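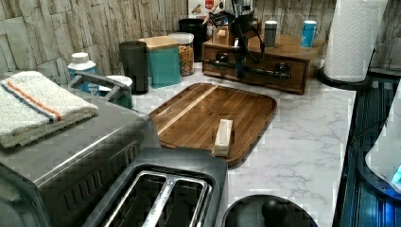

What Stays on the Counter

The kitchen counter is the busiest piece of furniture in most homes, and the one people plan for least. We spent part of the spring finding out what ends up there and why it is so hard to clear.

Ritu Tomar measures kitchens for a living. She carries a steel tape, a clipboard and a pencil, and when she walks into a house she asks the owners not to tidy up first. Most of them have already done it by the time she rings the bell.

"They put the toaster in a cupboard," she says. "Then I open the cupboard to measure it and the toaster is in there with the cord still warm."

Tomar works for Rivasley, a small remodeling firm with a showroom, two crews and a waiting list. Her job is to go in before the designers and write down what the owners own and where they use it. She has done this for eleven years. In that time the countertops have changed from tile to laminate to granite to the white stone with gray veins that nearly every client now asks for by showing her a picture on a phone. What goes on top of them has changed much less.

There is usually something that makes toast. There is a board for cutting. There is a towel, and it is almost never on the rail that was installed for it. It goes over the oven handle, over the faucet, or on top of whatever appliance happens to have a flat lid. There is a tumbler that belongs to one member of the family and is always out. There is a bottle with a cap that should be in a cabinet and will be put there later.

Two toasters

One question Tomar hears often is whether a household needs both a toaster oven and a slot toaster. Designers dislike the pair. Together they can take up more room than a sink, and they seem to do the same job.

The people who own both disagree, and they can be stubborn about it. A slot toaster does bread and bagels and gets them done before the coffee is poured. A toaster oven does leftover pizza, a baked potato, four fish sticks for a child who won't eat what everyone else is eating. It also spares you from heating the big oven in June. Owners who gave up one or the other during a remodel have called Tomar months later to ask where they could fit it back in.

Her advice is to decide where the two will stand before choosing anything else. They need outlets, and they should not share one with a kettle. A toaster oven gets hot on the top, sides and back, and the manual will say how much clear space it wants. Many people never read that page. They push the oven against the wall to gain a few inches of work surface, and they use the top as a shelf. A folded towel is the most common thing she finds there, followed by mail. Both should come off before the oven goes on.

Slot toasters have their own rule, and it is an old one: don't run one under a low cabinet. Pull it forward to use it and push it back when it has cooled. The crumb tray ought to be emptied every week or two. Tomar once asked a couple when they had last cleaned theirs, and they said they had not known there was a tray.

The board

Umesh Katiyar makes cutting boards in a rented bay behind a tile warehouse. He trained as a cabinetmaker and started on boards because of the offcuts. Strips of walnut, maple and cherry were piling up under his bench, too narrow for doors and too good to burn, and he began gluing them together in stripes. He sells them now under the name Pant, through two shops and by word of mouth.

The striped board has become a familiar object in American kitchens, usually in dark hardwood with a lighter strip let into it for contrast. The light strip is often set at an angle. It takes more time that way, Katiyar says, because the blank has to be sawn through on the diagonal, the pale piece glued in, and the whole thing flattened again. A careless glue line will show within a year.

He has opinions about rims. A board with a raised edge keeps juice, crumbs and loose peas where they belong, and it doubles as a tray for carrying cheese to the table. It is less pleasant under a long knife, since the handle meets the rim before the heel of the blade meets the wood. He makes both kinds. Customers who cook a lot tend to buy the flat ones, and customers who have people over tend to buy the ones with a rim.

Whichever kind it is, he would like it to be left out.

"A board in a cupboard dries on one side and sweats on the other," he says. "Then it cups, and they send me a photo. Leave it on the counter. Turn it over when you think of it. Stand it on its edge after you wash it."

Rimmed boards generally can't be turned over to the same use, so he tells those buyers to dry them standing up and oil both faces. Food-grade mineral oil is what he uses. Olive oil goes rancid. The dishwasher will open the joints in one or two cycles, and he does not repair boards that have been through it, although he has made exceptions for friends.

Size is the thing people get wrong. They buy a board that suits the knife and forget the counter. Katiyar keeps a sheet of cardboard in the shop cut to the depth of a standard countertop, and he sets the board on it so the customer can see what will be left over for a bowl, a pot lid, a plate. He has lost some large sales that way.

Against the wall

The strip along the back of the counter, where the surface meets the backsplash, is where small things collect. Tomar calls it the shoreline. Tumblers, vitamins, dish soap, a tub of something with a lid, a measuring cup that got used once that morning. None of it was put there on purpose.

Backsplashes made of stacked stone, or of tile that looks like stacked stone, have made the shoreline harder to keep clean. The beiges and creams are popular with white counters because they take the chill off the room. They also have ledges. Grease and flour settle on the ledges, and a sponge won't reach into the joints. Tomar recommends a soft brush and a sealed surface, and she asks clients to think hard before running the material behind a range. Behind a stretch of counter used for cold work, it gives little trouble.

The veined white counters show less than people fear. Crumbs vanish into the gray. What they show is rings, particularly from dark liquids, and if the slab is real marble they show etching from lemon and vinegar, which no cleaner will take off. Quartz made to look like marble holds up better to acid but can scorch or crack under a hot pan. Either way there should be a trivet within reach, and lids set down hot should go on it too.

The glow

The newest arrivals on the counter are lit. Coffee makers, air fryers, kettles, scales, thermometers: one after another they have picked up displays, and many of them stay on all night. Owners tend to notice this only after a remodel, when the lights they used to ignore are doubled in a polished surface.

Tomar has no strong view on the appliances themselves. She does ask for a switched outlet on at least one run of counter, so a client can turn off a group of them before bed. Rivasley's electricians put it inside the nearest cabinet, at the front, where a hand can find it in the dark. It adds $124 to the job. About half of her clients take it, and she thinks the other half would if they slept closer to the kitchen.

A mail-order company called Vamance sells a different fix, a rolling cover that closes over a row of appliances like the lid of an old desk. The version we priced was $1,067 before installation. Tomar has fitted a few. They work well for people who use their appliances once a day and poorly for people who go back for a second cup, because the cover ends up open all the time and then there is a cover on the counter as well.

How much room to leave

If there is one number Tomar gives everybody, it is for the clear space. She wants nearly 60 inches of continuous counter in a family kitchen, with a board in the middle of it and nothing else that has to be moved in order to cook. In a small apartment that may be impossible, and she settles for a place to put the board down with a hand's width on each side.

She gets there by moving things in a set order. Heavy appliances come first, and they go to the ends of the run or into a corner. Things used with water go near the sink. Anything used less than once a week leaves the counter for a month, and if someone goes looking for it, it comes back. She doesn't ask clients to get rid of anything. In her experience they buy it again.

Her own kitchen is in a 4-room house she has been meaning to remodel since she moved in. The counter is the original laminate, and one corner has lifted. She has a toaster, a rice cooker and a Nistent coffee grinder so loud that she runs it inside a closed pantry. The dish towel is on the rice cooker. Her cutting board is one of Katiyar's early ones, with a slight twist in it from a winter spent on top of a radiator, and she keeps a folded paper napkin under one corner so it won't rock when she cuts onions.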